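Why Do Shadows Change Shape?

A shadow is a place that light cannot reach. Light travels in straight lines. When something solid gets in the way, the light stops there, and the space behind it stays darker.

Not everything blocks light well. A window lets nearly all of it through. Wax paper lets some through, so its shadow is pale. A brick lets none through.

Long and short

Go outside at noon and look at your shadow. It is short. Look again at 5 p.m. and it has stretched out across the grass. You are the same height, but the Sun is lower in the sky.

The flagpole at Allwood School is 200 inches tall. Late on a May afternoon its shadow is 800 inches long - 4 times the height of the pole. At noon it is much shorter than the pole.

Sharp and soft

A small, bright lamp makes a shadow with a crisp edge. A big light, or a cloudy sky, makes a blurry one. Small things have shadows too, even indoors.

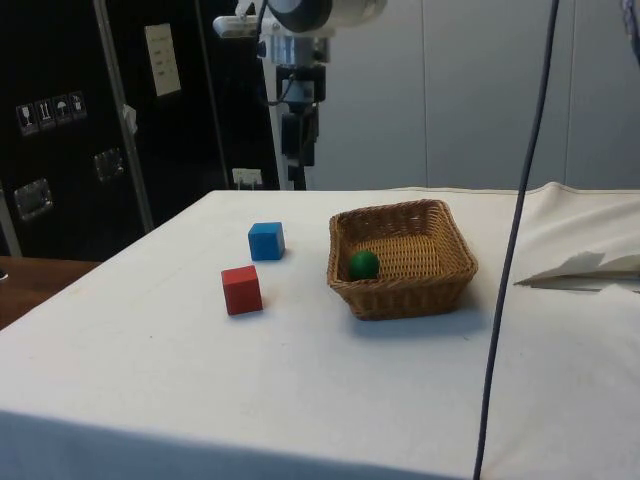
The blue cube casts a small shadow on the white cloth.

Try it

Stand a toy on a sheet of paper in a dark room. Shine a flashlight from high up, then from low down. Trace each shadow with a pencil and measure them both.

Next page: Sundials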